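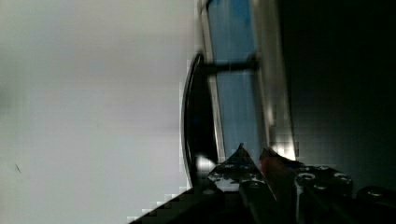 ## 4. Do the rules describe the work?

The Urrego guideline for tabletop manipulation trials has 80 clauses. Most of them are sensible. Several are sensible only on paper, and a few seem to have been written for a robot that works alone on a bare table with one object in front of it. In this section we ask which clauses can be followed by a small team doing kitchen tasks, which can be checked by someone outside that team, and which do neither and should be dropped or rewritten.

Our material is the Melteo collection, 3717 recorded episodes from the Trarnden site. We read the operator notes for 800 of them against the guideline text. We did not audit the hardware, and nothing below should be taken as a safety assessment of the site or of any product on the table.

### 4.1 "The workspace shall be clear"

Clause 12 says that the workspace shall be clear of all items not needed for the task. This is the clause most often ticked and, in our reading, the one least often true in any strict sense. The trouble begins with "needed". An oven task needs an oven. Does it need a plate, a bowl, or a mug? If the study is about whether a policy still reaches the right object when others are present, then yes, the clutter is part of the task and taking it away would spoil the trial. If the study is about door opening alone, the same items are leftovers.

Figure 5 gives a fair idea of what the clause has to deal with. The arm has its gripper up against a toaster oven, while a ketchup bottle lies across a plate, a strawberry sits in a small bowl, and a mug and a colander take up much of what remains. A strict reader would fail this layout. A loose reader would pass it without a second look. The guideline gives neither reader any help, and a rule that supports both verdicts is hard to call a rule.

We would replace it with a duty to declare. Before a session, the team lists every item on the table and marks each as a target, a distractor, or fixed equipment. Anything left over comes off. The list is short work, it can be checked against one overhead picture, and it does not pretend that clutter is always a mistake.

### 4.2 Cables

The guideline gives cables a single line: they shall be "suitably managed". We have no idea what that means and neither, to judge by the notes, did the operators. Some wrote "ok". Some wrote nothing. One group of notes from March repeats the phrase "suitably managed" word for word in every entry, which tells us that the form was filled in and very little else.

A usable rule would name the places that matter. Cables lying on the table can come within reach of the gripper, and a cable looped near the hand can meet a door or handle when the hand turns. These are two different problems. The first can be handled by routing and by a keep-out zone in the planner. The second needs a slow pass through the full range of wrist motion next to the actual appliance, with an operator watching the loop. A pass in free space, which is what the guideline's own start-up routine asks for, does not test it.

### 4.3 Contact with appliances

Clause 31 forbids "unintended contact with fixed equipment". Here our doubts are stronger. Opening an oven door is contact with equipment from start to finish, and the clause depends entirely on knowing what was intended. The operator may know. The logs do not. A reader who has a single still with a gripper touching an oven cannot say whether the contact was planned, early, late, or a miss, and we decline to guess in the case of Figure 5.

Camera placement makes this worse than the guideline admits. An overhead view covers the layout well but hides most of what goes on between the finger and the door. A camera at the wrist is much closer, yet the gripper itself fills part of the view, and shiny surfaces add glare. Clause 34 says that contact shall be judged "from the recorded video" as if there were only one kind. We think any contact judgment should rest on two views with matched timestamps, plus a force or motor current trace where the arm provides one. Where only one view exists, the honest entry is "not known", and the form should have a box for it. It currently has pass and fail.

The Siritau checklist, which many teams use as a short form of the guideline, drops the word "unintended" altogether. Followed to the letter, it would rule out every door, drawer, and knob task in the collection. Teams that report full compliance with Siritau on such tasks are reading it generously — perhaps without noticing.

### 4.4 Distractors and scoring

There is also a gap between the safety clauses and the scoring clauses. A policy that opens the oven but knocks a mug over on the way counts as a success under the scoring rules and as an incident under the safety rules. The two forms are filed separately, and we found no step at which anyone is asked to compare them. We do not claim that this hides a large number of incidents. We cannot tell, and that is the complaint.

Our suggestion is modest: one form per episode, with the final position of each declared item recorded next to the task outcome. It adds work. Teams that find it too much for all episodes could do it for a random sample, provided they say in advance how the sample is drawn.

**Figure 5.** Overhead view of a kitchen layout, with the arm at the toaster oven and other items on the table. Referred to in Sections 4.1 and 4.3.
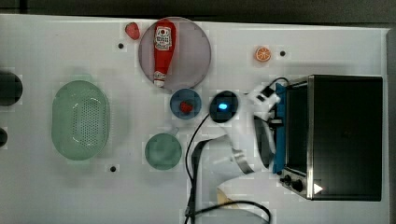
### 4.5 Limits of this reading

We worked from notes and recordings, and notes are written by people who know they will be read. It is possible that practice at Trarnden is better than the paperwork, and equally possible that it is worse. Our comments apply to the guideline text as it stood on 19th July; a revised draft was promised, but we have not seen it. We also looked at one site only. A team with larger arms, or with people moving inside the reach of the robot during a trial, would have good reason to keep some clauses that we would rewrite, and clause 12 may be one of them.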